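Search this wiki
Last updated in February
3 comments · 2 shares

Plika project, data collection catch-up: minutes

Notes by me again. I type fast and ramble, so fix whatever I got wrong.

We started at 9:40 because the Juvthorpe people couldn't get into the call. Higinio Ocampo ran things, I took notes, and Aguirre had two people dialed in who mostly listened until we got to labeling (more on that below!).

Where we are with episodes. The coffee task stands at 427 recorded demos, and Higinio went through the lot before the meeting. He wants to throw out 18. Most of those are ones where the operator stopped halfway to think and both arms just hung there for ages. I argued for keeping a few, seeing that pauses happen in real life too, but I was outvoted. Fine. They go in a separate folder, not the trash, and I'd like that on the record.

Variety was the big one. Juvthorpe trained a first policy on our early batch and it's pretty good as long as everything sits where it always sat. Move the coffee machine over a little and it reaches for the old spot. So from now on we shift the machine and the tray between episodes, and turn them a bit too. Not wildly, both grippers still have to get there without the arms leaning on each other.

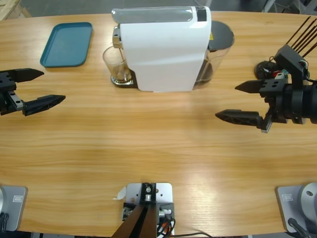 We also talked about start poses. Everybody has been beginning with the grippers wide open in pretty much the same place, and the model has clearly picked up on that. Higinio would like operators to park the arms somewhere different each time, high, low, one open and one half shut, whatever. I said I'd write that into the operator sheet and then remembered I still owe everyone the last version of the operator sheet. Both coming, promise.

Labeling. Aguirre woke up here, in a good way. They want "lever up" and "lever down" marked as separate steps, and we've been lumping them together with the capsule step. It means going back over old episodes in Fludeck, which is slow going (it still forgets your place if you switch tabs). We agreed to relabel 200 first and see if training improves before anyone does the rest.

Still open: do we record with the glass already holding some coffee? Juvthorpe says yes, I say it muddies the end state. Parked until next time.

To do:
- Me: operator sheet, both versions
- Higinio: move the rejected demos, send Juvthorpe the new list
- Aguirre: step names for the lever, in writing please

Wrapped up at 10:35.

3 comments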